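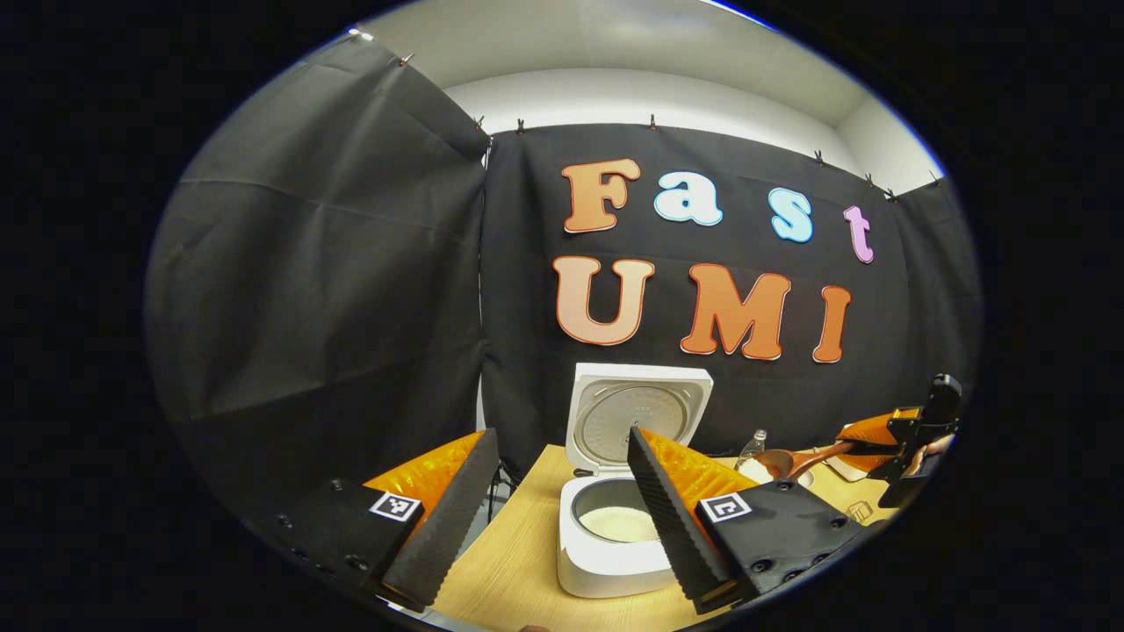

Rice cooker with the lid up, spoon on the right-hand side.

Tips for kitchen work with the Mestier hand grippers

We have rented the Mestier pair for 3 months now. Some advice for new users:

Keep the spoon to the right of the cooker if your right hand is the stronger one. Open the lid fully before you reach for the rice.

Wipe the orange pads after each meal with a damp cloth — no soap, it makes them slippery.
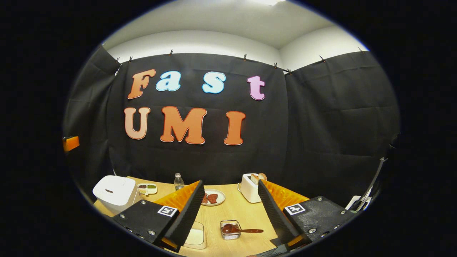
For sauce, choose a spoon with a long handle and let it rest in something low. Meat is easier from a flat plate than from a bowl. Toast I still find difficult, my slices break when I squeeze too much.

The rental costs 80 a month, spare pads are 6 each. Marleny Quispe answers questions by telephone on Saturday.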